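Now for the bathroom corner of the Holby newsletter — my favorite part, believe it or not! I finally got over to the practice rooms on Plendov Street in January, and I was so glad to see toilets on the list. Everybody cleans the seat and forgets the tank and the paper holder (guilty, I did it for years).

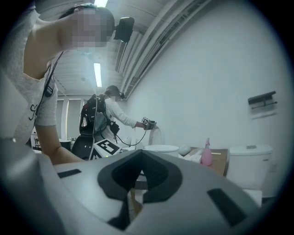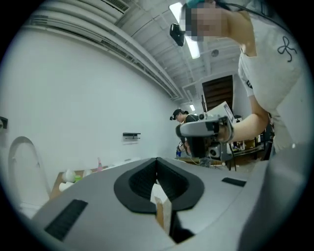
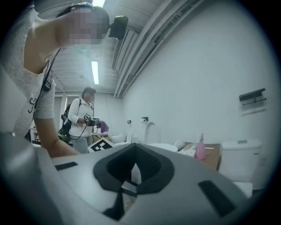
At the practice rooms, Plendov Street.

My own routine is two cloths, one for the tank and lid and one for everything lower down — never swap them. Spray, give it six minutes, then wipe from the top. Kitchens are up next issue, so send me your stove questions!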